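A Morning in Hendthorpe with the People Who Keep the Books

I spent most of a morning in July walking the old mill building in Hendthorpe, where nine small companies share one roof, one loading dock and one very overworked coffee machine. The open house was set up so that owners could talk to neighbors and to a couple of folks from the state tax office about what it costs to stay in business. I went for an hour and stayed for four!

The first stop was Lundgren, a shop on the ground floor that repairs commercial ovens and has six people on the payroll. They had taped a year's worth of tax forms, permits and insurance notices along the hallway, in the order they came due, and you walked past the whole thing to get to the front counter. It was a great idea. I have read plenty of reports on paperwork and none of them hit me like that hallway did. The one I kept going back to was the bill for the county equipment tax - $1,329 on machines the owners had already paid sales tax on when they bought them.

Upstairs at Dirkix, which makes replacement parts for packing lines, Tímea Dudás gave the best talk of the day. She started the company with her savings and a loan from her aunt, and she went through her first three years of numbers line by line, with the bad quarters left in. People asked real questions, too. A man who runs a body shop wanted to know how she handled estimated payments when a big customer paid late, and she told him she had missed one, paid the penalty and now moves the money into a separate account the same day an invoice clears. 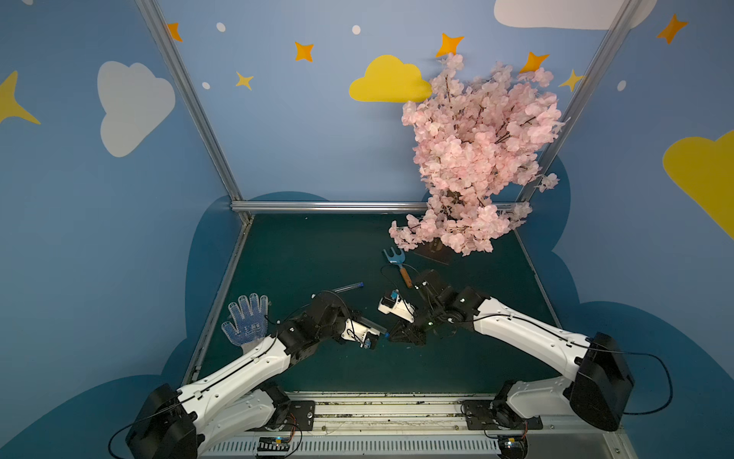 The equipment tax came up again in her question time, and this was where the tax office people earned their seats. The county wants every piece of equipment listed each spring with its purchase year and cost, and the value goes down on a set schedule no matter how much use the thing gets. Dudás asked how you are supposed to list a setup like the two white arms reaching in over a green tabletop, with painted clouds and stars on the walls around them. Is that one item or several? The answer was that it depends on how it was invoiced, and I watched half the room write that down. One of the visitors from the state said the form is being rewritten and that she would take the question back with her.

Endance, the payroll service across the landing, ran a drop-in table with free help on sales tax permits. The line had over 30 people in it at eleven o'clock, so I gave up and came back after lunch (the sandwiches were from the deli on the corner, and very good). A young couple ahead of me were opening a plant nursery and had no idea they could file quarterly in their first year. They left looking a lot happier than when they sat down.

I would love to see more towns try this. The next one in Hendthorpe is planned for the fall, in the evening this time so that shop owners don't have to close up to attend. Parking is behind the building, and the side door is the one that opens.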